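Storing outdoor cushions over winter without mildew

Nipon Petchrat
I have a set of white striped patio cushions and no garage. Last year I put them in plastic bags in the crawl space in September and by spring they smelled awful. The covers don't come off. Is there a better way, or do I just buy new ones every few years? New ones run about 100 dollars for the set I like. 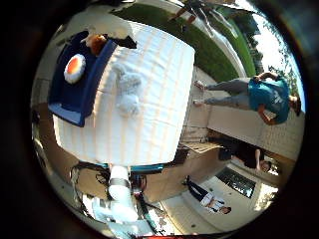

I could clear part of a hall closet, but it is tight — maybe room for two if I stand them on end.

Poneck
Plastic bags are the problem. Any moisture left in the foam stays there. Brush them off, wash with dish soap and cool water, rinse well, then stand them on edge in the sun. Thick foam can take 4 days to dry all the way through, even when the cover feels dry after one afternoon.

After that, wrap each one in an old cotton sheet. 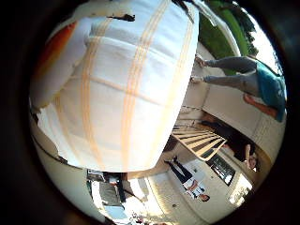 Cotton lets air through and keeps the dust off. Standing on end in a closet is fine. Don't stack anything heavy on them, and leave a gap between the cushions and an outside wall.

For the smell you already have, mix one part white vinegar with four parts water, spray, wait 15 minutes and rinse. Test a corner first.

Visham
Mine live under the bed. Never had mildew. Crawl spaces are too damp for fabric.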